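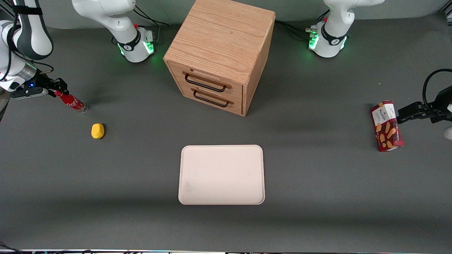 Gurkport opens collection of two-arm handling examples to research partners

BURNIS, February – Gurkport, a company for robot training data, announced today that its new collection of handling examples, named Rokimau, is open to research partners. The first part of the collection holds 549 recorded examples of table work done by two robot arms. The company plans to reach 2000 examples before the end of the year.

Rokimau is made for teams who build learning systems for household and shop robots. Such systems need to see the same kind of work many times, with small changes in each repetition. In the Gurkport workroom in Burnis, an operator guides both arms by hand controls, and the movement of the arms is saved together with the video.

The tasks in the first part are simple for a person. A bottle lying on its side must be taken and put in a tray. A box of biscuits must be moved from one side of the table to the other. A small item must be placed in a drawer, and the drawer must be closed again. Between two examples the operator changes the position and the direction of the objects, so the system can not learn only one fixed path.

Every example is recorded from a fixed camera and from small cameras at the wrists. The fixed camera gives the order of the whole table. The wrist cameras give the last centimeters before the grasp, where most of the mistakes are made. 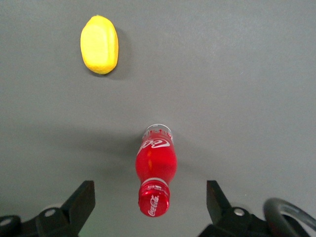

A bottle asks for more attention than many people expect. It is round, it can roll, and the neck and the body need different openings of the fingers. For this reason Gurkport records it in many directions, with the cap toward the gripper and also with the cap away from it. Examples in which the grasp fails are kept in the collection and receive their own label – partners have asked for them already in the test period.

The test period took 6 months and was done together with Bakalis, a maker of sorting equipment, which used early examples to train a picking system. Bakalis will continue as a partner and will propose new tasks for the second part of Rokimau.

The second part will add tasks where the 2 arms must work on the same object, for example to hold a box with one gripper and open it with the other.

Research groups can apply for access through the Gurkport website. Access for universities is free of charge. Companies receive an offer according to the number of examples they wish to use.

About Gurkport
Gurkport records and labels robot work for machine learning. The company has its office and its workroom in Burnis.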